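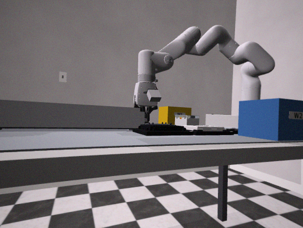
Questions about the Embridge Fair Shares Reading Circle

What do you talk about?
Wealth, wages, rent and tax, and who ends up with what! We take one short article or book chapter each month and pull it apart together. Last November it was land value tax, and the argument carried on down the stairs and out to the bus stop.

Do I need to know any economics?
None at all. Plenty of us had never opened a book on the subject before joining, and the basic questions usually start the best discussions.

Where do you get the readings?
Qianru Liang picks most of them and keeps them under 15 pages. Members can suggest their own — please do, we love a surprise.

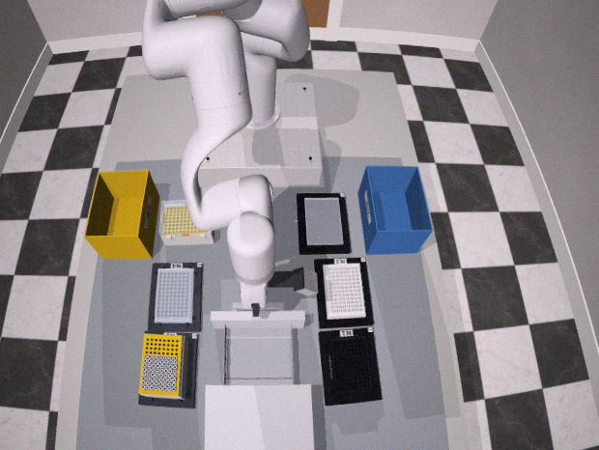 Paper copies are left at the Plerkell Street library, and we can email you one if that's easier.

Is the circle tied to a political party?
No. We have members of several parties and of none, and they disagree cheerfully.

How many people come?
Usually 12 or so on the night, out of 46 on the mailing list. The public debate with our friends from Skestville drew more than 100, which was wonderful to see.

What does it cost?
Nothing. There's a tin for tea and biscuits.

Can I bring my children?
Yes, older ones especially. Two teenagers led our session on the minimum wage and were brilliant.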